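The Yellow Vase

The vase came with the apartment, in the sense that it was in the closet when I moved in and the landlord said it wasn't his. It was yellow, ribbed, and see-through enough to show you the dead moth at the bottom. I took out the moth and put the vase on the windowsill. For the first year that was the whole of our relationship.

Then I started work at Kaselby, where I answered letters from people who had bought sofas, and at Kaselby you got flowers. You got them for birthdays, for bereavements, and once, in my case, for a root canal. They came from Maes, the florist on the ground floor, who had an arrangement with our front desk and exactly one arrangement upstairs: long green leaves, something blue, paper. I carried mine home on the bus like a man bringing a rifle to a duel.

The stems were twice as tall as the vase. I trimmed them and put them in, and the vase leaned over, thought about it, and lay down on the rug.

I tried pennies in the bottom. I tried gravel from the parking lot at Lutholm, where I was not, strictly speaking, a customer. My sister suggested a different vase. I told her that was how people ended up divorced, and she reminded me that I was. 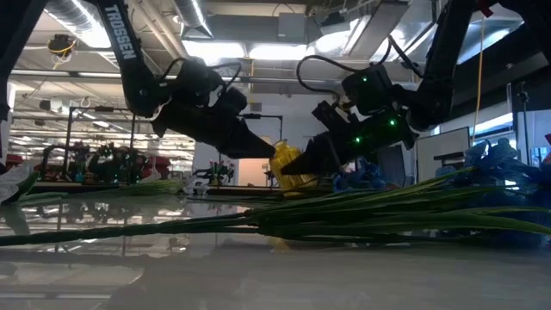
Last updated in August

By spring I had a method. You laid the flowers flat on the table first, all of them, leaves pointing away from you, and you let them see who was in charge. Then you held the vase with both hands and spoke to it in a low voice. The speaking was optional, but I had paid for 276 days of a meditation course and wanted some use out of it.

The stems went in one at a time, shortest first. Each one took up a position and refused to share it. The blue ones sulked at the back. At the end of an hour I had something that resembled a salad in a high wind, and I stood across the room and admired it until the refrigerator kicked on and the whole business went over again.

I wrote to Botex, whose name was on the bottom in raised letters so small I'd taken them for a flaw. I described the leaning. I am good at letters; I have read 2000 about sofas. Botex wrote back that the vase was from their decorative line and had never been meant to hold anything. They enclosed a coupon for 49 cents.

I read this aloud in the kitchen. The vase was on the counter with the light coming through it, throwing a yellow patch on the wall that I had been walking past for years without once looking at it.

The next bouquet was for my leaving Kaselby. Long green leaves, something blue, paper. I took it home on the bus, filled the spaghetti pot with water, and stood the flowers in that. They looked wonderful. I ate sandwiches for a week.

The vase went back on the windowsill. There's a moth in it.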